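Stop Taking Out the Bus Stop Benches

By Asanka Bhuiyan
Aug 10, 2023

The city removed the bench at the Pomar Street stop in the spring. A notice taped to the pole said it had reached the end of its service life. I assumed that meant a new one was coming. When I called, the woman at the transit office was polite and told me there were no plans to replace it.

I ride the 40 to work and back, and I have used that stop for years. Most mornings there are people waiting who could use a seat. One man has a cane. Another rider gets off a night shift at the Soylu bakery and has been standing since before midnight. Now they lean on the fence of the dry cleaner, or they sit on the curb with their feet in the road.

The argument against benches is mostly about money. According to the budget the council passed in June, a standard bench costs $1,490 installed, plus upkeep. That is real money, and I don't want to pretend otherwise. But the same budget found enough for new banners on Julance Avenue, which were replaced only two years ago. The old ones looked fine to me. 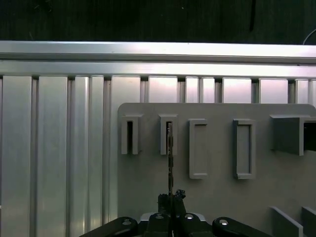

The other argument comes up less often in public meetings and more often in private. Some shop owners think benches attract people who stay too long. I have heard this from owners I like and buy from. I understand that a person sleeping in front of your door at opening time is a problem. Removing the seat moves him to the next doorway, and it takes the seat away from everyone else too.

There is also the half measure, which is the leaning rail. Grestari, the next town over, put them in at its busiest stops. A leaning rail is a sloped bar at hip height. It works if you are healthy and of average height, and a person like that can already stand without much trouble. A child can't use it. Neither can someone with a bad knee and two bags of groceries.

I would start with a simple rule. Any stop used by more than 200 riders a day gets a bench with a back and at least one armrest, because armrests help people stand up. If a bench is removed for repairs, the notice should give a date for its return. Stops near clinics and senior housing should get one whatever the rider count is.

The council takes up the transit plan again in September. Seating is not on the draft agenda, though shelters and ticket machines are. Anyone can ask for an item to be added by writing to the clerk before the meeting. I sent my letter on Monday, and I asked for the bench on Pomar Street by name.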